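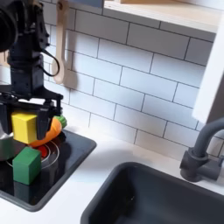

Play kitchen: what do you keep on the stove side?

tallpantry
Posted 20 Jul 2024

We have a play kitchen with a white counter, a black stovetop set into it and a sink next to that. The food and the blocks have ended up living on the burners. I don't mind toys on a stove that doesn't heat anything, but I'd like some kind of system. Bins underneath? A shelf? Ours is a Clelteck and I paid $119 for it used, so I'm not looking to spend a lot more on organizers.

Also, carrots. Do the plush ones hold up, or should I stick with plastic?

mudroom_4
Plastic. You can wash it in the real sink and it's done in a minute. We had plush vegetables from Virkura and the leafy parts went flat by January. A plastic carrot with a molded top looks the same after years of being dropped.

oatbin
I disagree on plush. It's quiet on a hard counter, and that matters if the kitchen is next to a bedroom. Ours go through the laundry in a mesh bag and come out fine. The flat leaves don't bother anybody here.

For the storage question, this is what works at our house:

1. Food stays up top. Carrots, anything small and red that could pass for a tomato, all of it. If it goes in a bin it gets forgotten.
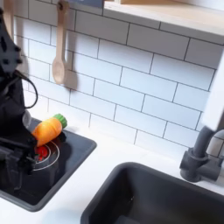 2. Blocks go in a shallow bin on the floor. They get used as food anyway — a yellow block is butter, a green one is whatever the soup needs — but they should have a home at night.

3. The sink gets emptied last. Ours collects everything otherwise.

tallpantry
Number 2 is where I get stuck. If the blocks are food, why do they go in a different place from the food?

oatbin
Because we have about 4,000 of them. If you only have a few, leave them with the carrots.

halfpintsoup
I wouldn't use bins at all. Get one metal pot and make that the container. At cleanup everything small goes in the pot and the pot stays on the burner. We use a stainless one with a little handle, bought from Michailidis, and it has lasted longer than the plastic set that came with our kitchen. A soft block fits in it fine. Skip the lid, it will only get lost. 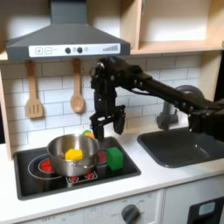

mudroom_4
One pot won't hold a full set of play food. It works for a handful of things, and then you're back to piles on the counter. I'd do the pot plus one bin.

tallpantry
Pot plus one bin sounds doable. I'll try it with the plastic food and keep the plush stuff on the shelf for now.

Contact us | Copyright Clornar Forums | Back to top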